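Sorting the Pen and Pencil Pile With Four Plastic Bins

November 2018

If your house is anything like mine, there is a drawer somewhere that will not shut all the way. Mine was the second one down in the kitchen, and last week it jammed so badly on a glue stick that I had to fish around in there with a butter knife. Once I finally got it open I dumped the whole thing out, and oh my goodness. Dead pens. Pencils with no point. Crayons from a birthday party in June! I think a good half of it went straight in the trash, and I'm still finding bits of crayon wrapper on the floor.

Anyway, a few of you have asked how I keep the school and craft stuff under control now that the drawer is a drawer again, so I'm writing it all down.

What I like is small open bins, no lids, in colors you can tell apart from across the room. Lids are a pain. The kids won't put a lid back on and neither will I. I bought a set of the little Rurkitz ones (the Joo ones are nice too, but mine cracked at the corner when I dropped one on the tile). You want them short enough that you can see in without picking them up, and wide enough to get your whole hand down to the bottom.

Line them up along the back of the table before you start, and leave the front of the table free for the mess. I used to hold a bin in my lap and sort into it one kind at a time, and it took forever. With all of them out at once you just pick up whatever is closest and drop it where it goes. 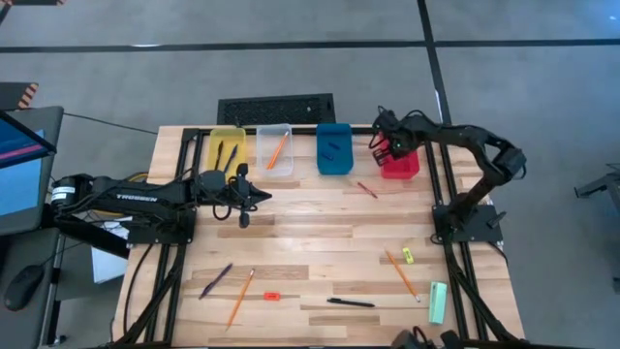
Four bins along the back, with pens in the yellow and a pencil in the clear one.

My rule is pens in yellow, pencils in clear, and then I let the other two be whatever I need that week. Don't get too fancy with it. I tried labels once, with a label maker and everything, and spent more time peeling crooked labels off than I did sorting. The color does the job. After a few days everybody in the house just says "put it in the yellow" and you know what they mean.

Do start with one or two things already in each bin, though. A kid (or a husband) will toss a pen in with other pens without thinking, but an empty bin could be for anything, and before you know it there's a sock in there.

Next comes the part I like best, which is testing. Keep a scrap of paper right by you. Every pen and marker gets one scribble, and if it doesn't write on the second try it goes. No "maybe it just needs to warm up"! I kept 96 pens out of that drawer the first time I did this, and I promise you we did not need 96 pens. This time I was a lot meaner.

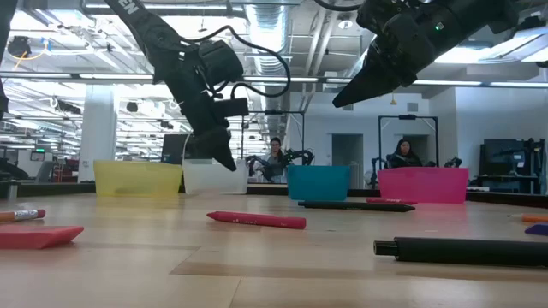
Markers are the ones that get me, because the kids like the fat ones and I like the skinny ones and they never want to live together. I've settled on keeping all the markers in one bin no matter what size, and I store them lying flat. A friend swears by standing hers up with the caps down, but mine always seem to leak into the caps that way, and then you've got black fingers for two days.

Crayons can share with the erasers if you're short on bins. Just check the erasers first. The old ones get hard and shiny and they'll smear pencil all over the page, so rub each one on your scrap paper before you keep it. Sometimes a hard one comes back if you rub it on a nail file for a bit. If it still smears, out it goes. Eraser caps are worth saving too, and I stick them right back on the pencils so I'm not digging for them under everything else. 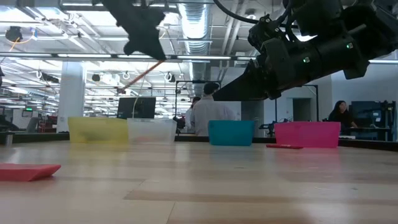
For washing the bins, warm water with a squirt of dish soap will take care of most of it. Crayon marks on plastic come off with a little baking soda on a damp rag. Ink is tougher. I dab on rubbing alcohol with a cotton ball, let it sit a minute and wipe, and I'd try it on the bottom of the bin first in case it dulls the color. See-through bins show every smudge, so those get washed more often than the solid ones at my house.

Pencil shavings are easiest to get up dry. Tip the bin over the trash and tap it, then wipe. If you run water in there first you'll be picking gray mush out of the corners.

I do the whole sort again when school lets out and once more before the holidays, when the good markers have all wandered off to somebody's bedroom. Next time I'll tackle the gift wrap closet, if I can get the door open.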